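Sleeves First: A Morning at the Folding Table

The woman who runs the clothes room at Geranix asked me to leave her name out of this, on the grounds that her sister reads everything and would tease her about the state of her own closets. So she'll be "she" all the way down, and I hope you'll forgive me, because she is very good company and deserves better than a pronoun.

Geranix is a small clothing exchange, the kind of place where you bring in a bag of things that no longer fit and go home with something that does. It grew out of a swap table at the Grusent building, and it has been in its present room for 2 years. Last year 3378 pieces of clothing went through, a number she gave me twice, the second time with her hand flat on the ledger.

"And every one of them had to be folded," she said. "People think the work is the sorting. The sorting is the fun part! You get to be nosy about buttons. The folding is what fills the day."

I had come at nine in the morning, thinking I'd stay an hour and be home for an early lunch. I was still there at two. She talks while she works and she likes a listener, and I had brought cinnamon rolls, so we were both comfortable.

She learned to fold in a hotel laundry when she was nineteen, and she spent 14 years there, mostly on sheets and tablecloths. Clothes came later. "A sheet is honest work but it's dull," she told me. "A sheet has four corners and that's all you'll ever learn about it. A jacket, now, a jacket has opinions. It has a collar that wants to stand up and a front that wants to slide off to one side."

Her way with jackets is simple enough that I've been using it at home ever since. Face up, arms straight out, and then you stop and smooth it from the collar down with the flat of both hands before you fold anything at all. She is strict about that pause. Beginners rush it, she says, and then they wonder why there's a ridge down the middle. After that each sleeve comes across the chest, one and then the other, and the bottom comes up to meet the collar.

"Don't tug," she said, when I had my turn. "You're not mad at it."

I was tugging, I'm afraid. I did mine over three times, and she let me, and only reached in once to move a cuff about an inch to the left, which made all the difference.

She is particular about tables, too. She likes wood, and she likes it at a height where her elbows can stay loose, and she'll put up with marks and holes so long as nothing snags. At the hotel they folded on metal, and she still complains about how cold it was in January.

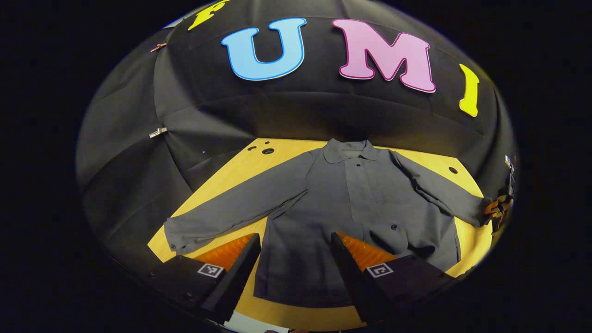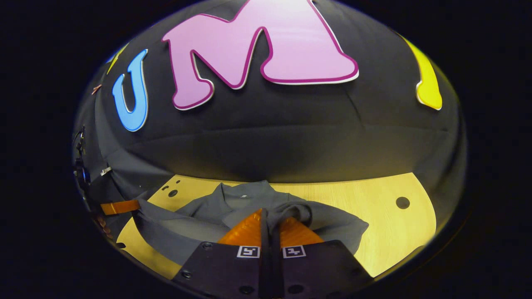 The letters get more attention than anything else in the place, and she has grown fond of them. "Children go straight to the pink one," she said. "I had a little boy who wanted to know if he could take the M home in exchange for a sweater. It was a nice sweater, too. I did think about it."

I asked whether she ever gets tired of other people's clothes, and she took a good while to answer, folding the whole time. What tires her, she said, is finding things in pockets. She doesn't mean the tissues and the bus tickets. Once it was a letter, still sealed, and she spent most of an afternoon finding out whose coat it had come from. (She did find out. She wouldn't tell me the rest.) Now she goes through the pockets before anything else, and a jacket doesn't get laid out until they've been checked.

She has a few other rules, which she offered between rolls. Zippers get closed. Hoods go in last. Anything knitted stays off the hangers, and if you have a favorite wool sweater hanging up as you read this, she would like you to go and take it down.

There is talk of a second room, over by Pellitov, with more shelving and a proper place for shoes. She's in favor of the shelving. About the shoes she is less sure, having once sorted a whole bin of them and come out with nine lefts.

Before I went she had me do one more jacket, by myself, while she washed the coffee cups. I laid it out, smoothed it, brought the sleeves over and took my time. She came back drying her hands and looked at it with her head on one side.

"Well," she said, "the collar's nice."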